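Packing tape, and what to do with the rest of the roll

We had a lot of replies to the June item on mailing things from home, and most of them were about tape. Where to keep it, which kind to buy, what to do when the end goes missing. So this item is about tape, flat boxes and the bin, in that order.

The living room is where most of us end up packing. It has the big table and the floor space, and it usually has a trash bin within reach.

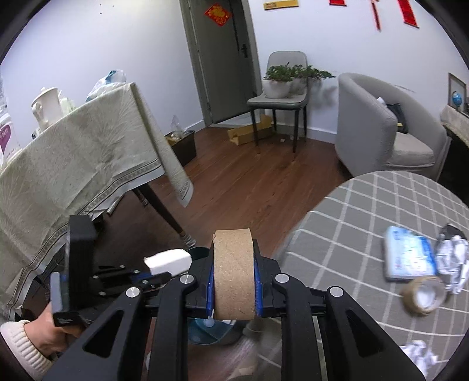
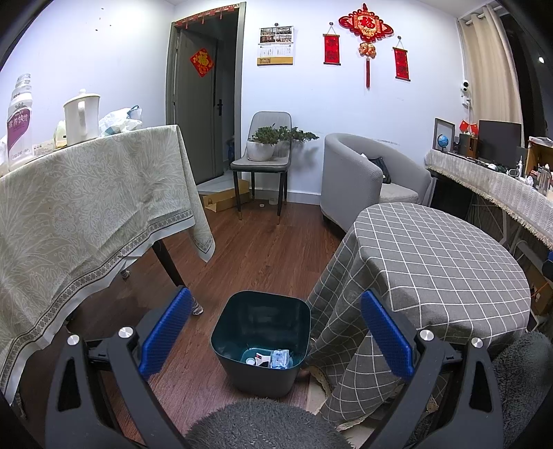
Start with the tape. Plain brown packing tape is fine for nearly everything that goes through the mail. We tested it against the clear kind from Kadavel and found no difference in how well it held on ordinary cardboard. The brown is easier to see, and that matters more than you'd think when you are looking for the end of it. Fold the last half inch under itself every time you put the roll down. If you forget and the end sticks flat, run a fingernail around the roll slowly and stop where you feel the ridge. Don't start peeling until you have the full width up, or you will get a long thin strip and have to start over.

Keep one roll where you pack and one put away. Two open rolls on the same table means two lost ends. Store them flat, away from the radiator. A roll left standing on its edge picks up dust and hair along both sides, and after that it tears crooked.

Next, boxes. A box that came to you in good shape can go out again once. Slit the tape along the bottom seam with a knife and don't pull it, because pulling takes the top layer of paper with it and new tape won't grip there. Flatten the box the same day. Lean it behind a chair or lay it flat on the floor by the wall until you have somewhere better. Readers in Harnutstead have asked us whether damp boxes can be dried and reused. They can be dried, but the corners stay soft, so use them for recycling or to line a shelf.

We keep no more than 6 flat boxes at home. One reader wrote in with a total of 94 in a spare bedroom, sorted by size, and she is now giving them away.

When you tape a box shut, one strip along the seam is enough for clothes and paper. For anything heavier, put a second strip across each end so the tape makes the shape of a capital I. Press it down with the flat of your hand from the middle out. Fifteen seconds of rubbing does more good than a third strip. The shipping counter on Lūse sends back boxes tied with string, so leave the string at home.

Last, the bin. Pull it over next to the table before you start. Wrappers, bottle caps and bits of tape are small and they get everywhere, especially into a shaggy rug. Tape is the worst of it. If a piece gets into long pile, don't yank. Put a little cooking oil on a cloth, dab the tape, wait a few minutes and work it loose, then clean the spot with dish soap and water.

A liner helps, even a thin one. Fold the top well over the rim so it doesn't slide down when you drop something in. Wadded tape will stick to the liner and to itself, so fold each piece in half, sticky side in, before you throw it out. Empty bottles shouldn't go in with it. Put them in a second small bin, or just stand them by the door.

Cover a good table before you pack on it. A tablecloth does the job for light parcels, but don't cut on it - slide a piece of flat cardboard underneath first. Move the teapot and the kettle somewhere else if you are going to be turning a big box around.

Skomach has packing tape at the front counter through Thursday, 23 percent off, limit two rolls to a household. Bring your own bag. Spare flat boxes can be left by the side door until 6 p.m. as long as they are dry and have the old labels taken off.

Next time: labels, and how to get the old ones off.

Contact the newsletter desk | © Skomach Household Newsletter | Back to top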